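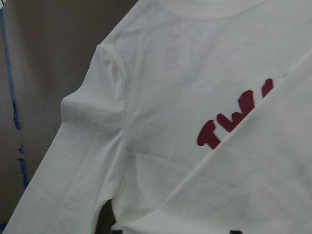
Progress report, garment folding data
Clilatstead workshop
March 20, 2021

Hello from the laundry end of the building! I promised a shorter report this time, so I'll start with the number you're going to ask for. We now have 186 good folding episodes saved and checked, against a final target of 4000. I know how that looks on paper. The first stretch was always going to be slow (we were still changing the station every other day), and the pace over the last two weeks is much closer to what I put in the proposal. On our best day we recorded 30.

A quick word on what I count as "good," because it has changed since November. Back then I kept anything where the shirt ended up folded. Now an episode has to have a clean start, a complete set of wrist views and joint readings, and no stretch where the operator is just hovering and thinking. I threw out a lot of the early material under the new rule and it hurt, but the learner was picking up the hovering. It would get to the second sleeve and just sort of hang there, exactly like me before my coffee.

Long sleeves are where most of my time has gone. The short-sleeve shirts went quickly and I'd honestly have been happy to do those all month, but the long ones are what Wivamum needs, so on we go. A sleeve laid across the chest changes everything the wrist camera gets. On the off-white crew neck with the maroon lettering, one sleeve comes over on a diagonal and all that's left of the print is a T, a W and a bit of the next letter. The model we trained in November had learned to use prints as a landmark for the middle of the shirt, so once a sleeve went over the lettering its guess wandered off. For the new episodes I've been asking operators to vary the sleeve angle on purpose, steep, shallow, a bit sloppy, so that no single layout gets to be "the" layout.

The other headache is pale fabric. Seams and folds on a cream shirt are just soft gray shadows, and a shoulder seam can look an awful lot like a crease. I tried turning the lights up and lost the creases altogether, so they're back down where they were. I've also started labeling the collar and the shoulder seams by hand on a small portion of the episodes. It's dull work, but I think it will pay off and I'd like to keep going with it through the next period.

On the software side, the Zistov recorder is behaving much better. We had a bug where the arm readings and the pictures drifted apart during long episodes, and it took me far too long to spot it. Anything recorded before the fix has been re-timed or dropped. The Ostrowski grippers are holding up well too! I replaced 2 finger pads, and that's the whole repair bill for the period.

Money is fine. We're under on equipment and a little over on operator hours, and I'd like your okay to move what's left in the equipment line across to hours. The thing that limits us now is people at the controls, and I don't need to buy anything big before summer.

What I'm planning next:

More long sleeves, starting from messier positions (inside out, half rolled, dropped in a heap).
A wider mix of colors, with plenty of plain shirts that have no print at all.
A retrain on the cleaned set, tested on garments the model has never met.
A second shift at the station, if you approve the hours.

I'm not going to promise a date for the full 4000 yet. Let me get through the retrain first, and I'll send a proper schedule with the results. If it still loses the sleeve I'd want to rethink the mix of garments before recording a few thousand more of the same.

Could you let me know about the hours soon? I have two operators who'd like to do more and I'd hate to lose them to something with better chairs.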